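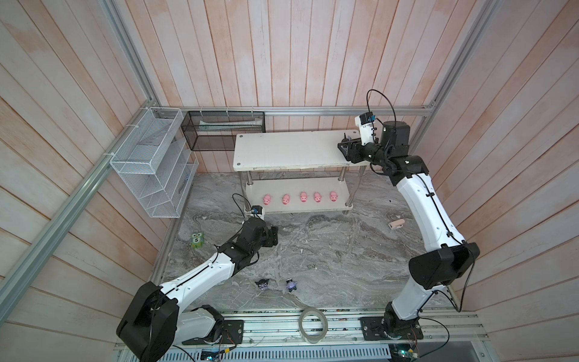 **Dullness adds Illstead date, promises to play the slow ones**

5/1/18

Dullness, the four-piece that once opened a festival set with 11 minutes of tuning, will play the Oson in Illstead this March as the last stop on a tour that has already been extended twice, mostly over the objections of the drummer.

Tickets went on sale Tuesday morning. By lunch the hall had sold 1,387 of its 2,463 seats, a brisk pace for a band whose best-known chorus is a hum. The balcony went first. Singer Roos Van der Linden took this as a sign that people would like to be as far away as possible, and said she understood.

"We're very happy to be coming," she said by phone from Bragança, where the band is finishing its fourth album. She did not sound it, but she never has, and fans would probably ask for their money back if she started now.

The new record has no title yet. It has eight songs, two of which share a melody because guitarist Wim Bakker liked it and saw no reason to stop. He has been telling interviewers that this is the group's party album. Asked what makes it a party album, he said that one song has a tambourine.

The Illstead show will lean on the first two records, including "Parking Structure" and the seldom-played "Aunt," which the band dropped after audiences began clapping along. Clapping is allowed this time, Van der Linden said, within reason.

It will be Dullness's first visit to the city in six years. The last one ended early when the fire alarm went off during the encore, and a good part of the crowd stayed put, having taken it for the new single. The Oson has replaced its alarm since then with something louder and, according to the hall, less musical.

Doors open at 7 p.m., with music at 8. There is no opening act. The band did invite one, but Bakker felt they were too lively and might set the wrong expectations.

Remaining seats are on the main floor and can be bought at the box office or by phone. There is a limit of 4 per customer, which the box office says has not yet come up.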